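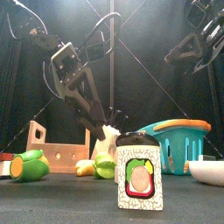
Good morning, and thank you for joining the second session of the Pearce Center staff development day. The subject is the care and storage of pretend-food sets in our early learning rooms. These sets are used daily by nearly every child in the program, and they receive less attention from adults than the blocks or the books. A light wooden crate with a handle hole in its tall end panel, such as the one standing on the left of the table, is the type of container we would like each room to consider. The toy cucumber in front of it will serve as our first item, with its green rind and orange-yellow cut end.

Slide 2. Background

Anneliese Haberkorn completed the inventory of play materials in December. Her report covers 87 pretend-food pieces held across three rooms. Many had drifted from the room that bought them, and several cut foods had lost their matching halves. Please note that the report does not assign fault to any room. Pieces travel in pockets, in aprons and in doll strollers, and they will continue to do so.

Pause here. Ask whether anyone has not received the report. Copies are at the sign-in table.

Slide 3. Choosing a container

An open container allows a child to see what is inside without emptying it. Low sides are preferred for children under three. Lidded bins remain acceptable for the storage closet but should not be used on the play shelf.

The Fimeo bins purchased last year may stay in service until they crack. Replacement orders should go through the office, and rooms are asked not to buy their own. Brendan Hayes will take questions on ordering at the end of the session.

Slide 4. Sorting

We recommend sorting by food group only in the older room. In the two younger rooms, one mixed container is sufficient. Staff have asked whether cut foods should be put away joined or apart. Our guidance is to put them away joined, with the halves matched by the children during cleanup. Matching is good practice for small hands, and a missing half is noticed the same day.

If time allows, invite the toddler staff to describe their cleanup song.

Slide 5. Cleaning

Hard pieces are to be washed with mild soap and warm water, rinsed, and left on a rack overnight. Wooden crates should be wiped with a damp cloth and never soaked. Run a hand along the inside of each handle hole and along the top edges to check for splinters. Sand any rough spot before the crate goes back on the shelf. Pieces that have been in a child's mouth go directly into the wash tub, which should be kept out of reach.

Slide 6. Retiring damaged pieces

Remove any piece with a split seam, a loose part or peeling color. Write it on the room sheet with the date. Please do not glue pieces and return them to play.

Room sheets for the current inventory are due to the office by December 31, 2021. Late sheets will be entered with the next count.

Questions. Refer ordering matters to Mr. Hayes and inventory matters to Ms. Haberkorn. The next session begins in the Jamar Room after the break.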